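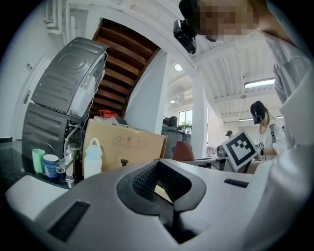
Speaker notes: Moving a small library catalog without closing the library

Kiều Quan, 6th March. 45 minutes including questions. Slides are numbered in the margin of the printout; if the clicker fails, just say "next."

Slide 1. Title. Say hello, say where the restrooms are, start on time even if people are still coming in.

Slide 2. What we had. The Fudville reading room ran its catalog on Endix for a long time. Endix did three things: it printed spine labels, it recorded loans, and it let you search by title if you spelled the title right. No subject search. Authors were typed in whichever order the person at the desk preferred, so the same writer could be in there under several names.

Pause here and ask who still has a system like this. Usually a few hands.

Slide 3. Why we moved. The computer it ran on was old and the label printer had stopped getting parts. Don't spend long on this. People want to hear about the records.

Slide 4. The export. Endix exports to a text file with fixed columns. Titles are chopped at 45 characters. Show the local history title that loses its last word, then show the three editions that become identical once they are chopped. We matched those by shelf mark, and that worked for all but 144 records. Those we pulled off the shelf and typed in by hand.

Slide 5. Names. This was most of the work. Walk through the Golestani donation slowly. It came in as one box list, with Persian titles spelled in English letters by at least two people who did not agree on vowels. We kept the spelling from the list as an alternate title and made a proper main title from the title page. Both are searchable now. If someone asks about original script: yes, the new system stores it, and no, we have not finished adding it.

My own name is a decent example of the accent problem. The old system turned the first word into "Ki?u." Anything with a question mark in the middle of a word was worth checking, and a plain search for those found 1116 records.

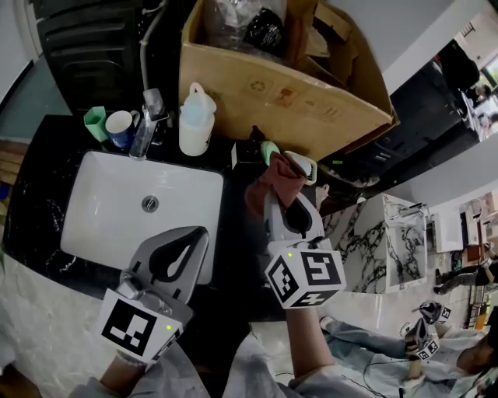 Slide 6. The order we did it in. Reference first, then local history, then fiction, then children's. Reference doesn't go out on loan, so mistakes there were easy to fix. I would do children's earlier next time. It has the most loans, and by the end we were editing records for books that were out of the building.

Slide 7. Running both. For 4 weeks in March and after, every loan was written in the old system and on a paper sheet, and the sheet was typed into the new one at closing. Tedious, but we only lost track of one book - and it came back.

Slide 8. What Jolasden did differently. They closed, moved everything at once, and reopened. It was quicker. They also have a second branch to send people to, and we don't. Be fair about this, someone from there may be in the room.

Slide 9. Things to take home. Export early and look at the file in a plain text editor. Keep the old record number in the new record. Decide on one rule for names and write it down before anyone starts typing. Leave this slide up during questions.

Likely questions. Cost: staff time mostly, see handout. Barcodes: we kept the old ones. Can I have the name rules: yes, last page of the handout, copy them freely.

If short on time, skip slide 3 and cut slide 8 to one sentence.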